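About Stedholm

Stedholm prepares small items for storage and dispatch. The work is done by hand at tables, one item at a time, and consists mostly of laying out, checking and boxing. We have worked this way since we took over the unit from Jaidee, and the layout of the tables has changed very little in that time.

Our standard table has a light wood surface and a sheet of white paper laid lengthwise down the middle. The paper is the working area. Items are placed on it for checking and moved off it once they have been passed. The open box stands to the left of the paper. Anything not in use goes to the edge of the table or back to the shelving.
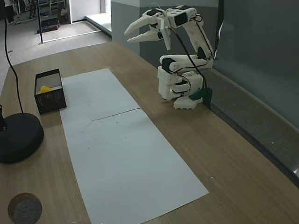
Table layout: white paper in the centre, open black box to the left with a yellow item inside.

Paper is joined from two pieces where a single sheet will not cover the length required. The join is placed near the middle and kept as flat as possible. Small specks are acceptable. A sheet is replaced when it is torn, when it no longer lies flat, or when marks on it could be mistaken for marks on an item.

Boxes are open-topped during work and are closed only at the dispatch bench. We use dark boxes with a pale interior for small parts, as most parts show up well against the lining. A box holds one kind of item. Mixed orders are split across several boxes and brought together at dispatch under a single order number.

Usard is our order reference system. Each order is given a Usard number on arrival and keeps it until it leaves the building. The number is written on the order slip and never on the box, so that boxes can be used again. Returned boxes are inspected for crushed corners and split seams before they go back on the shelf.

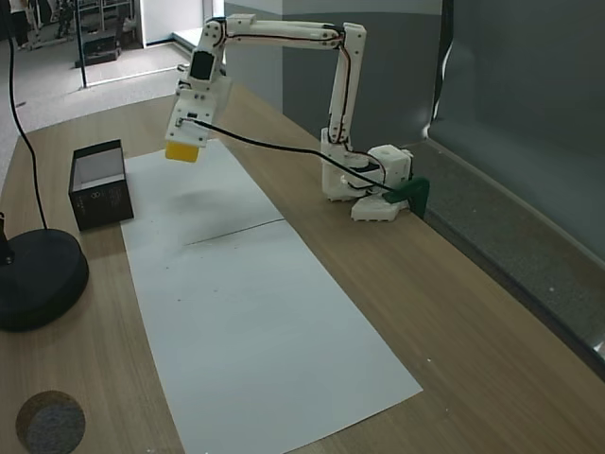
Order slips are kept for 19 months. After that the paper copy is destroyed and only the entry in the register remains. Customers who need a copy of an older slip should quote the Usard number and the month of dispatch.

The unit has a floor area of 763 square metres, divided between storage, the table area and dispatch. The smallest order we accept is 100 items. We can handle up to 700 items per order without prior arrangement; larger quantities should be discussed before delivery. Items must be clean, dry and free of loose packing material when they reach us.

Stedholm also carries out boxing for Oma, whose goods are stored separately and recorded in their own register. Deliveries for both are received at the side entrance until 3 pm. In December the last delivery time is noon.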